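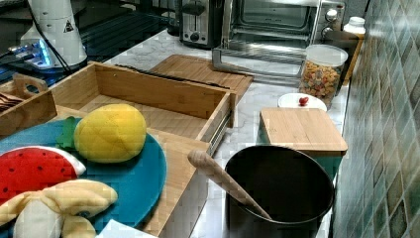

Speaker notes - Teaching by hand, teaching from a distance
Lostlow meet-up, Wednesday, May 26, 2021

We use cookies to improve your visit. By continuing you accept our cookie policy. Accept | Settings

Opening (2 minutes)

Say good evening and thank the Dritlow group for the invitation. Then ask the room: who has tried to move a robot arm with their own hands? Wait for the answers. Do not hurry this part.

Explain the two ways I will compare. In the first, the teacher holds the arm and guides it through the task. In the second, the teacher sits away from it and drives it with a controller. In both cases we record the joint positions and the camera pictures together.

By hand

- The teacher feels the weight and the contact. A beginner can give a useful demonstration on the first day.
- The problem is the teacher's own body. Hands and sleeves come into the camera view, and later the robot works without them. The model has then learned from pictures it will never meet again.
- Speak slowly about gravity compensation. Last time I lost the audience at this point.

By remote control

- The camera view stays clean, but the teacher loses the sense of touch. People press too hard on the plate, or they stop a little above the toy and close the gripper on air.
- Mention Baptiste, our recording program. It lets the teacher throw away a bad attempt with one pedal. In our first set we kept 80 demonstrations, almost all of them for one task: move the toy fruit from the teal plate into the wooden tray.
- The open oven door changes how far the elbow may swing. Show the view from above, and point at the door and then at the tray.
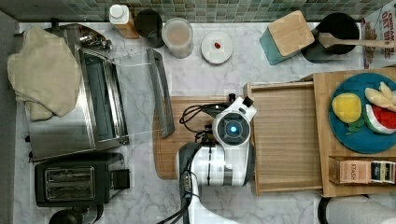
What we changed

We now begin each new teacher with 8 practice runs by hand, and only after this they take the controller. They already know where the arm becomes stiff and which wrist angles are not comfortable for it. The Umureck team asked if the order can be turned round. We have not tested this - we plan to do it in September.

If someone asks about delay: we did not measure it properly, so give no number. Offer to send the recording settings by post after the talk.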